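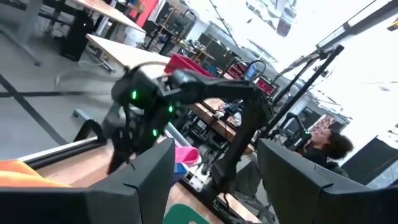
Bench 3, light top, orange cloth at the left end, pink tub middle.

03/02/2020
Frans Van Hecke

Bench reset, day one of however many. Writing this quick before I forget which drawer got what.

Started from the usual mess. Light top is fine once you get down to it, couple of rings near the back that won't shift, tried the Prantl paste and then the Prantl paste again with more elbow. Left it. Will sand in November when the shop's shut, not before.

Cloths. Orange ones are bench cloths. ORANGE = BENCH. Not floor, not the sink, not hands after glue. Found one behind the bins stiff as a board, binned it. The rest are washed and folded in the top drawer, one stays out on the left end of the bench so it's there when you want it. If you take the last one put a load on, the machine is right there.

Pink tub: keep it in the middle where you can reach from either side. It was living on the shelf and people kept tipping small stuff straight onto the wood, then it rolls, then I'm on my knees with a torch. Small parts go in the tub while you work and back in the Tomier drawers after. Not left in the tub overnight. Tipped it out this morning and got washers, a hearing aid battery, two sorts of screw and a cough lolly.

Tomier drawers. Ordered the extra set, came in at $688 with freight which is robbery but the old ones had split runners and you couldn't open the lower row without taking skin off. New set goes left of the door. Labels still to print. For now it's masking tape and my handwriting so ask if you can't read it. Rough order from the top: washers and spacers, machine screws short, machine screws long, wood screws, cable ties and bits of cable too good to throw, misc. Misc is allowed to exist but it is one drawer. One.

Later, after lunch

Did the edges. Ran a rag along the rails with metho, black one came up ok, far left side was worse, years of grease and sawdust in the corner where the rail meets the top. Old toothbrush did it. Toothbrush now lives on the hook, please don't throw it out, I know what it looks like.

Checked the bench for level while it was mostly clear. Out by 3 mm front to back. Packed the rear feet with offcuts of the Rundoson sheet and it's close enough, marble stays put if you set it down gently. Proper adjustable feet would be better. Asked Vitarstead for a price, they do a rubber-bottomed one in the right thread. They want a minimum order of 20 which is silly for one bench but we could do all of them and have spares.

Glue: moved everything with a lid that doesn't shut to the outside cupboard. Two were solid right through. Contact adhesive is down to dregs, add to list.

Things with no home yet (pile on the stool, DO NOT add to pile):
- long clamps, the ones that don't fit the rack
- jar of mixed hooks
- the good scissors. were missing since before Christmas, they were in the first aid box???
- roll of brown paper, takes up half the stool by itself
- lamp w/ the dodgy neck

Thinking of a rack for the clamps on the back wall, above head height. Wall's brick so it means the hammer drill and dust everywhere so should of done that first. Will do it last and cover the bench with the brown paper, at least that uses up the paper.

What I'd like is a rule where the bench goes back to cloth, tub, nothing else, at knock-off. Tried it in the old place and it lasted until somebody had a big job on, then it was every surface for itself. Maybe big jobs get a tray. Baking trays from the op shop would do, slide the whole job off onto a shelf with a name on it. Cheap enough. Check shelf depth first, I think the deep shelf takes a full size tray lengthways but the shallow one won't.

Swept twice. Floor under the bench hadn't seen a broom in ages, got a full pan of shavings plus a tape measure. Tape measure works. Vac filter was choked so knocked it out over the wheelie bin and wore most of it.

Sandpaper. Went through the whole box, sorted by grit, coarse at the front. The 2,000 is the wet and dry, keep it in the zip bag, it was loose in with the 80 and had picked up grit off it which defeats the purpose. Anything smaller than your palm is now in the scrap tin for doing insides of curves. Anything smaller than a stamp, bin.

To do next
- labels (printer needs tape, check size befor buying)
- feet: yes or no on the Vitarstead ones
- price trays
- contact adhesive, metho, more masking tape
- clamp rack, find where the studs arent, it's brick, ignore that
- second hook for the brush and pan
- wash the orange cloth that's out, swap for a clean one

Back is gone. Stopping here.

Comments

marg_t: the scissors were me, sorry. Needed them for a bandage. Will put them wherever they end up living.

Dez: We've got baking trays at home that never get used, can bring in four or five. Bit rusty on the corners. Also is the scrap tin the round one or the biscuit one?

Frans: Biscuit one. Yes to trays, rust is fine.

pkw: vote yes on the feet. The bench by the window rocks worse than 3 does.

marg_t: Can the pink tub get a lid? I put my coffee down next to it and it's only a matter of time

Contact the workshop | Copyright 2020 | Back to top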